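February, the wet end of it

Up at 5 and no good reason. Lay there listening to the gutter. Got up, made tea, drank half, found the other half at lunch on top of the piano with a skin on it. So that's how the day was going to go.

Choir tonight so everything squashed into the front of the day. Wrote the list on the back of the gas envelope. Rolls. Stamps. Call Tomos re: the key. Alto part, bars 40 on, LEARN IT. Did the rolls.

Tomos called me before I could call him. He wants the Allel moved down a half step because Ieuan's tenors are straining and he can hear it from the organ bench, he says, and if he can hear it over that organ then God help the front pew. I said the altos are already down in the basement. He said altos like the basement. I said has he ever asked one. Long gap. He's going to "think about it," so it's going down a half step.

I should write down what the Allel is, for whoever finds these notebooks after I'm gone (hello). It's what we call the long piece, Nicholas's, the setting he left us with when he moved out to the coast. Eleven minutes if you behave. The whole thing is alleluias, hence. His handwriting is so bad that the word on the front page of the first copy really did stop after Allel and trail off into a line, and that was that, nobody has called it anything else. There's a bar on page nine where you can't tell if it's a rest or a squashed fly. We've been singing the fly for six years.

Went into town on foot, raining sideways. Post office line out to the card rack. Woman ahead of me mailing a lampshade. Bought 5 stamps, should have bought ten, will be back in there by the weekend being cross about it.

Then the bakery, then stood under the awning of the shut-down shoe place and tried to sing bars 40 to 52 in my head. Can't do it. I get to the E flat and then my brain helps itself to the soprano line, every time. Twenty years I've been an alto and I still go where the tune is. Nerys says the cure is to learn the bass part as well so you've got a floor to stand on. Nerys has perfect pitch and a pension and all day to do it in.

Saw Tamsin coming out of the bank. She's not singing this spring. Said it fast, like pulling off a band aid. Her mother's worse, evenings are bad now, she can't leave her with the sitter past seven. I said of course and meant it and then walked home feeling sorry for myself, which is ugly but there it is. She's the one I stand next to. I take my breaths off her. Going to be between Nerys and a post.

Must send something over. Soup, not flowers. Her mother told me once flowers were a thing people did so they could leave.

Home, changed socks. Lunch was a roll standing up.

Glued in after lunch:

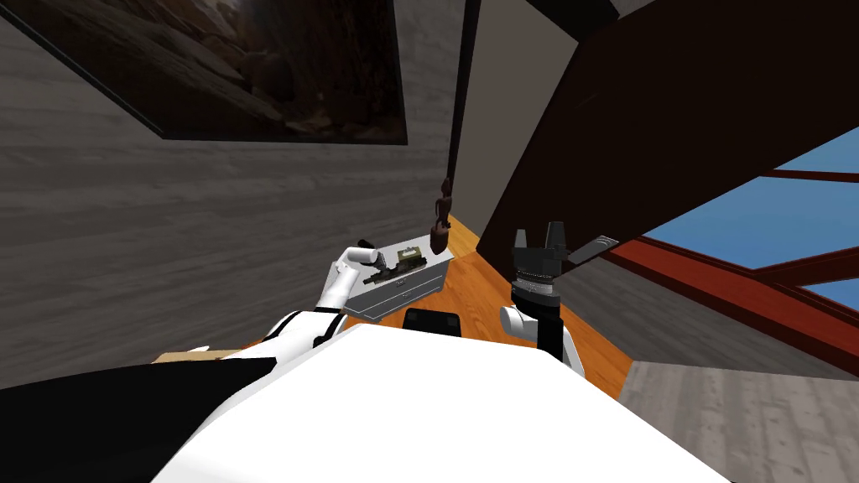
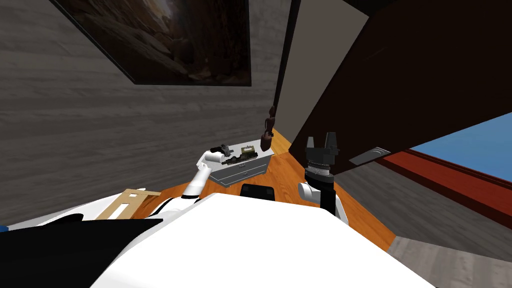
Painting on the wall in the top one.

Afternoon, with the part

Sat down properly at last, 2:30, pencil, part, the keyboard with the dead F. Played bars 40 to 44 fourteen hundred times. Ok. Then 44 to 48. Then both and lost the lot. Put the pencil through my hair and forgot it was there, found it at bedtime.

Here's what I worked out though, and I want it on paper so I can find it again. The E flat isn't a landing place. I've been treating it as one, sitting down on it, and then of course there's nowhere to get up to. Nicholas has a slur over it going right across the bar. You lean through it. Did it leaning and got to 50 twice running. Didn't get to 52. But 50!

Counted the library while I was in the mood as I'm supposed to hand over the music list before Easter. 454 sheets in the big box, and that's with the Advent ones out on loan to Ieuan's other lot, who have had them since Advent and are apparently planning to have them until the next one. Should be 500. Wrote to Ieuan. Nice note. Took out one sentence and then it was a nice note.

Found at the bottom of the box a program from before my time, with someone's shopping on the back. Lard, thread, "ask about Thursdays." Would like to know what they were asking. Also a photocopy of the Grorkance carol, the one Ezequiel swears his grandmother sang, with his chords on it in green. We did it once, the winter the heating went, all of us in hats. It's a lovely thing and sits exactly right for altos, low and wide and no E flats anywhere. Put it on top of the pile where Tomos might trip over it.

Ezequiel called at four about rides. He can take three if nobody minds the cello. I mind the cello. Last time I had the scroll in my ear all the way to the bypass. Said I'd love to.

Jerodura tin for my throat, two of them, the black ones that taste like a road. They do work. Or the five minutes of not talking works.

Evening, rehearsal

Cold in the hall. Kept my coat on until the break and so did everyone. Nineteen of us, four men. Tomos had moved the Allel down like I knew he would and announced it as though we'd all asked for it. The tenors were so pleased they sang it twice as loud and went flat anyway.

Low, it's a different piece. I was ready to sulk about it and I can't. The opening used to be bright and kind of polite and now it comes up out of the floor. The bottom altos, me and Nerys and the new girl with the red folder, had that first page nearly to ourselves, and there was a minute there, second time through, when I forgot my feet were cold. Nerys gave me a look at the end. Not a bad look. From Nerys that's a parade.

Bars 40 on: got through. Leaned on nothing, went straight over. Of course the E flat isn't an E flat any more, it's a D, and so everything I learned this afternoon was a half step wrong under my fingers, and it didn't matter at all, my throat just went. Don't understand that and don't want to look at it too hard.

Missed Tamsin all the same. Breathed in the wrong place on page six and there was a hole you could have parked in.

Break: weak coffee, the good cookies gone before I got there. Ieuan came over about my note. Says he's got the Advent copies in his trunk, has had them in his trunk right along, he thought I had forgotten them. I hadn't forgotten them Ieuan. Walked out to the parking lot with him in the rain there and then and got them. Counted when I got in: three short still. One of them will be Ezequiel's, with green on it.

Argument about folders. Black or whatever you've got. Went on for the length of a cantata. I voted for whatever you've got and lost.

Tomos says he wants to seal up a recording of the spring concert for the church wall box, the one that gets opened in 2069. He asked us each to write a line to go in with it. I'll be long gone or very, very old. Went completely blank on what to put. Nerys wrote hers right off on her knee and wouldn't show it. Ezequiel wrote "the heating was bad." I've got until next week.

Home by ten with the scroll mark still in my cheek. Toast. Wrote this with the radio on low, they were playing something slow with a viola and I kept stopping to hear the viola.

Tomorrow
Soup for Tamsin, the leek one, no pepper, her mother can't
Stamps AGAIN
Ask Ezequiel for his copy, all of it, including the back page
Black folder??
Bars 50 to 52
Write the line for the box
Glue, nearly out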